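Relel forum > Hardware > Grippers and end effectors
Thread: Hand-held pair, Zanden jaws vs Flondley jaws

tolerance_stack
Comparing two jaw sets for our hand-held grippers. Zanden are the curved grey plastic ones, Flondley the straight parallel type. Same marker cubes, same head camera, 40 takes per set. Task is gripping the front edge of a chair seat with both hands and dragging it a short way.

Zanden: 23 takes with both cubes tracked throughout. Flondley did worse, mostly because the straight jaws need a steeper wrist and the marker faces turn away from the lens.

Approach position with the Zanden pair, seen from the head camera:

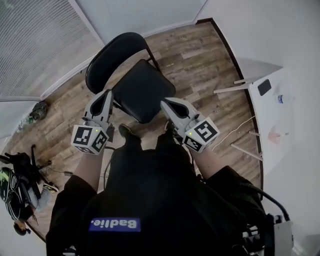

Reading time: 2 min

The green light on each cube is the sync indicator. If either goes out, discard the take.

pawl_and_ratchet
23 out of 40 is poor. What lens? Your floor planks bend a lot towards the sides. If you are running a pinhole model on that, the jaws are not your problem.

tolerance_stack
Fisheye model, recalibrated in May. Residuals are fine in the middle and bad in the outer ring.

mk2_bracket
Disagree with pawl. Both cubes are well inside the good region there. I'd look at the cubes. We had the same dropouts on the Marinho controller until we reprinted the markers on matt stock.

pawl_and_ratchet
They are inside it on approach. Start dragging and the hands spread. Log pixel radius per dropout before reprinting anything.

tolerance_stack
Logged it. 208 dropped frames over the Zanden takes, most in the outer ring, but a fair cluster near the centre as well, which the lens does not explain.

mk2_bracket
Glare, then. Matt stock.

old_servo
Still using a parallel jaw from 2007 with a wired encoder and no markers. Zero dropouts.

pawl_and_ratchet
And zero wrist pose.

tolerance_stack
Reprinting one cube only, left hand. Will post both logs.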